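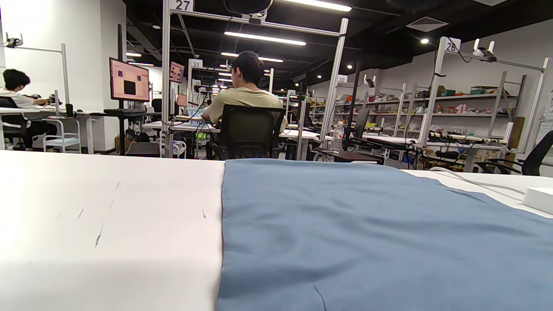 Blue cloth on the work table, seen through the camera of the Atus hand gripper.

Atus Teaching Set
Hand gripper and two-hand controller kit for recording of manipulation tasks

By Urmont

The Atus Teaching Set is made for people who need to show a robot a task and want to do it with their own hands. It contains two ways of working. With the hand gripper, a person goes to the table and performs the task directly, and no robot has to be present. With the controller kit, a person moves both hands and the movement is recorded, or is sent live to a pair of arms. Both ways write the same type of file, so that you can mix them in one training set.

We sell the two parts together or separately. Most of our customers start with the hand gripper and add the controllers when they come to tasks which need two hands, for example folding and ironing.

The hand gripper

The gripper weighs 534 grams with the camera and the cable. It is held like a garden tool, with the trigger under the first two fingers. The trigger is connected mechanically with the jaws, so you feel in your finger when the object is soft or when it begins to slip. The camera sits above the jaws and looks in the same direction as them. The position of the gripper, the opening of the jaws and the video are stored with one common clock.

Position is recorded at 100 samples per second. For slow work on a table this is more than enough. For quick movements we advise also to set the camera to short exposure in the menu, otherwise you will get blur in the near objects. Big translucent things are the most difficult case, as they can fill the whole picture and carry the reflections of the ceiling lamps. 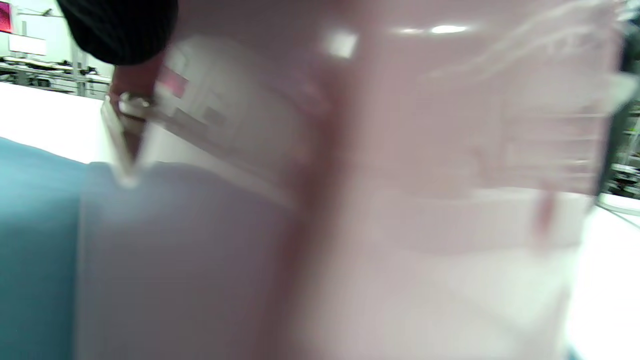
Pink translucent container very near to the gripper camera, with a hand at its upper edge.

Frames of this kind do not need to be thrown away. The Atus software marks them with a low sharpness value, and you decide by yourself if the training shall use them. Our own experience is that a moderate quantity of blurred frames does no harm when the position track is complete. If the track is broken, please record the demonstration again.

A second person may help at the table during a recording, for instance to hold a container or to put it in reach. Please write this in the note field of the demonstration. When hands of a helper are visible and the note is missing, it is very hard later to understand why the object has moved.

The controller kit

The controller kit consists of two hand-held controllers with thumbstick and buttons, a pair of thin black gloves, and two forearm straps with tracker modules. The straps go on the bare forearm or over a tight sleeve. A loose sleeve allows the module to turn, and then the elbow angle is wrong for the rest of the session.

The gloves have two sizes. They keep the color of the hands equal for all operators, what is useful when several people record the same task. You can press all the buttons with the gloves on.

Starting a session takes four steps.

Put on the straps first, then the gloves, and take the controllers last.
Hold both hands still above the table, one on each side of the work area, until the short double tone comes.
Press the lower button on the right controller to begin a demonstration, and press it again to finish.
If a demonstration has gone wrong, hold the same button until the long tone. The file is then marked as rejected and stays on the disk.

For cloth tasks, lay the cloth flat and keep a free area at both sides for the hands. The electrical things (iron, power strip) should stay on one side only, with the cord going away from the operator. Please leave the iron unpowered when you are only teaching the movement.

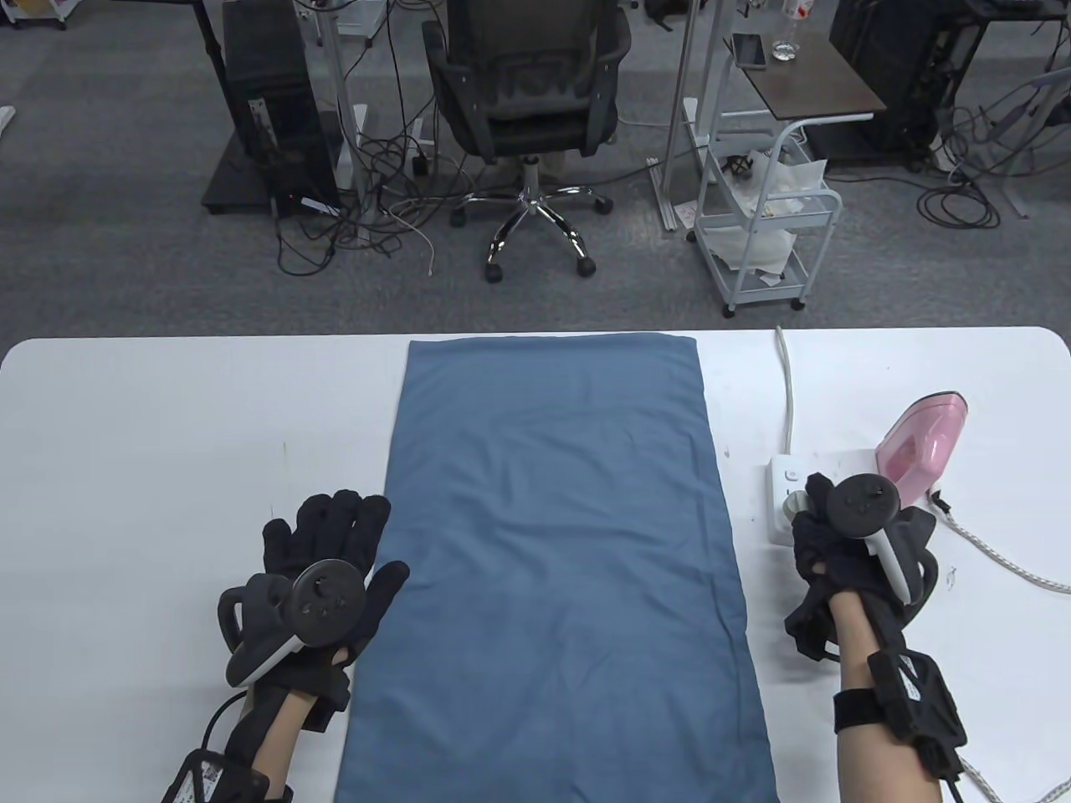 What is in the case

Hand gripper with camera and trigger
Two sets of soft finger pads for the gripper
Controller, left and right
Gloves, medium and large
Two forearm straps with tracker module
Charging cables and one power supply
Recording unit with mount for a table or an aluminum frame
Printed quick guide in English and Danish

The case itself is hard plastic and can travel as cabin luggage with most airlines. A laptop is not included.

Technical data

Weight of hand gripper: 534 g
Position recording: 100 samples per second
Internal storage: nearly 2000 short demonstrations, depending on the length and the video setting
Connection: USB-C, or wireless for live control
Export: video file plus position table, one folder for each demonstration
Warranty: 18 months

Using several stations in one room

It is possible to run many sets in the same hall. Each set gets its own channel at the first start, and the channel is kept after switching off. We recommend to number the stations with signs which can be read from a distance, and to type the same number in the station field. Obed Sarpong from our support team has helped many labs to put their old recordings in order, and his first question is always for the station number.

Tables of the same height make the life easier but are not required. The table height is measured at the beginning of each session by touching the surface with the closed jaws.

From a customer

"We taught the ironing table layout first with the gripper and after with the controllers. The operators prefer the gripper for containers and toys, and the controllers for cloth. To change from one to the other we need only to close the session and open a new one. I would wish for a small size of glove."
Noemi Brannigan, Maluleke

The small glove is planned and will come in May. Customers who have already a set can order it as a spare part.

Ordering and service

The full set, the gripper alone and the controller kit alone are in stock. Finger pads and straps are wearing parts and are not covered by the warranty. For repair, please send only the damaged part and keep the case.

Questions before the order are answered by Malou Stougaard. The online demonstration is held each Thursday and is free of charge. You can bring your own object to it, if it fits on a table.

Related products: Grirkusitz wall mount, spare tracker module, finger pads (hard)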